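4.2 Teaching the paper-strip task

By January we had a working arm and a club full of people who all wanted to drive it, so we needed a task that was cheap, quick to reset and a bit annoying. Paper won. You can get through a whole pad of it in an evening and it costs next to nothing, and it turns out to be far nastier to handle than the foam blocks we'd started on in the autumn. A block more or less forgives you. A narrow strip of paper bends and leans, and if the fingers come in even slightly twisted it folds over and you have to start again.

The rule was simple enough. The student drives the arm to a strip, closes the fingers on it, brings it upright and holds it there while another student counts to 5. If it's still standing at the end of the count, it goes down as a success. We logged 200 attempts this way, spread over 26 members of the Dunine club, and I'll admit the logging was the part everybody tried to get out of.

I should say something about the room too, as it matters for the results. We didn't work on a plain lab bench. The Adard group, whose write-up we borrowed a lot from, used a matt grey mat under everything, and their colour threshold worked first time. Ours had to cope with a marbled surface full of grey, white and gold swirls, which is lovely to look at and horrible for a threshold. I was keen to keep it anyway, mostly because I wanted the students to find out for themselves why the other group had bought a mat (they did, and quite loudly).

The drivers worked mainly from the small camera at the wrist, and Figure 3 shows the sort of view they had to get used to. A good part of it is taken up by the gripper itself, and on the first go most people complained that they couldn't see past the black struts. By the second session the complaints had stopped and they were using the struts as a guide, lining the strip up against them before closing the fingers.
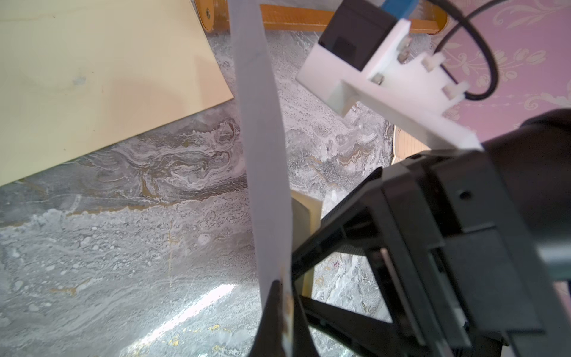
Figure 3. Wrist camera view during the paper task, with a white strip held upright between the gripper fingers.

We tried 2 ways of closing the gripper. The first was the one that came with the Amrani controller code, where the fingers shut at one steady speed until they meet something. The second was written by the students and we called it Runel, for reasons that made sense at the time. It closes fast to begin with and then creeps over the last bit – slow enough that you can still change your mind. The younger members much preferred Runel and said it felt less like slamming a door. The older ones found it dull and kept asking for the first one back, so we let each driver pick and wrote the choice down next to the attempt. That does mean the two sets aren't properly balanced, and I come back to this in Section 5.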